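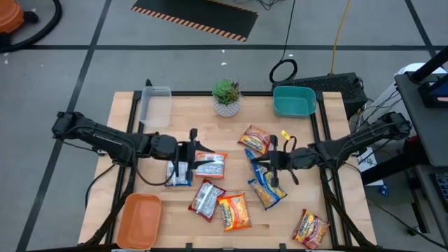 Clerkura Trendumel Desk Kettle

Small electric kettle, one mug at a time
Sold by Ansari Kitchen Supply
In stock, all colors except green

Overview

The Trendumel boils enough water for one person and then turns itself off. We have sold larger kettles, faster kettles and a kettle with an app, and the one the staff keeps in the back office is this one. The kettle with the app is also in the back office, in a box, waiting for an update.

It was designed for desks, dorm rooms, guest rooms and the kind of office kitchen where the big kettle has a note taped to it. It holds 382 ml up to the line. That fills a large mug, or covers a packet of noodles in a bowl if you break the block in half first. It won't do both, and if you have company you will be boiling twice and making conversation in between.

The heating plate draws 362 watts. Your kettle at home probably draws several times that. The low draw is deliberate: plenty of older buildings have wiring that will put up with a lamp, a laptop and very little else, and the Trendumel was meant to live on the same outlet without plunging the hallway into darkness. The price you pay is time. A full kettle of cold tap water takes a bit more than six minutes. Go and answer an email, or stand there looking at it, which we're told makes no difference.

What it does well

The spout is narrow and has a proper lip, so the water goes where you aim it. This matters more than usual with cup noodles and drip coffee, and it matters a great deal if you're pouring next to a keyboard. The handle stays cool. The lid comes off completely for washing, and the opening is wide enough for an average hand and a sponge.

There is one switch. Down is on, up is off. When the water boils the switch pops up with a clack you can hear from the next room, and some customers have asked whether the clack can be made quieter. It can't. You will come to rely on it.

The base is weighted, with rubber feet that grip a wood or laminate desk. With the base, the whole thing comes to 971 grams empty, heavier than it looks. Yasaman Shirazi drew the first version at Clerkura after knocking a lighter kettle into her own lap (it was full, though thankfully of cold water), and she has been firm on the subject of weight ever since.

What it does less well

There is no temperature control. If you drink green tea and have opinions about it, boil the water, open the lid and wait a while, or buy the Nenurden further down this page, which has a dial.

There is no keep-warm setting either. The water boils and then it cools, as water did for most of history.

The fill line is marked on the inside wall only, in gray on slightly darker gray. We have raised this with Clerkura. Clerkura has said it is "elegant." Hold the kettle near a window the first few times and you'll soon know the level by feel.

The cord is short. It stores neatly under the base and reaches an outlet at the back of the desk, but an outlet by your ankles may be beyond it. Please don't run it off a chain of power strips to make up the difference.

Using it for instant noodles

We get more questions about this than about tea, so it gets its own section.

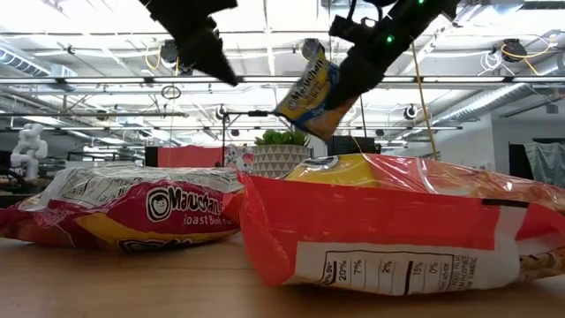
For soup-style noodles in a bowl, fill to the line, boil, pour and cover the bowl with a plate. Leave it a minute longer than you would on a stove, as a bowl loses heat faster than a pot on a burner. A thick bowl helps. So does rinsing it with hot tap water beforehand, if you're patient enough to do that for a packet of noodles.

For cup noodles, fill the kettle a little below the line and you'll have the right amount for most standard cups. Tall ones may want all of it.

For fried-style noodles that you drain, do the draining over a sink. A desk plant is not a sink. The plant in our office can't speak for itself, so we're passing this along on its behalf.

Do not cook noodles inside the kettle. Do not heat soup, milk, eggs or sausages in it. We know that there are videos. The heating plate is hidden under the floor of the kettle and starch bakes onto that floor like varnish, after which everything you make will taste faintly of chicken until you give up and order another one. We'd be glad of the sale, but you'd be annoyed with us. The warranty says water only and the repair desk can always tell.

Care

Empty it at the end of the day. If you leave water standing in it over a long weekend it won't be ruined, but rinse it before the next boil.

Descale when you see white flecks. Half water, half white vinegar, bring to a boil, leave it for half an hour and rinse until the smell is gone. Open a window first if you share the room with people whose good opinion you need. Citric acid works as well and makes you less unpopular.

Wipe the outside with a damp cloth. The finish is matte and shows fingerprints on the black model, shows coffee on the white one, and hides most things on the clay.

Never put the base in water.

Specifications

Capacity: 382 ml to fill line
Power: 362 watts
Weight with base: 971 grams
Interior: stainless steel
Lid: removable, friction fit
Shutoff: automatic at boil, and when run dry
Colors: black, white, clay, green
Warranty: 12 months, water only

In the box

Kettle, base, cord, and a folded instruction sheet with a drawing of a hand that has been much discussed here. Mugs are sold separately.

Related items

Clerkura Nenurden Kettle. Larger, faster, with the dial. Needs a circuit that can take it.

Spare lid for Trendumel. Lids get left on drying racks and taken home by mistake. Fits every color, though it comes only in black.

Replacement base. For anyone who read the line about water too late.

Shipping and returns

Orders leave our warehouse the next working day. Unused kettles may come back for a full refund. Used kettles may come back if there's something wrong with them, and "slower than the one at my mother's house" has been ruled on already. Please empty the kettle before you pack it. We had one arrive in January with a solid disc of ice inside, and it had to sit in the sink all morning before anyone could test it.

Green is expected back in the summer. Page updated April 21, 2024.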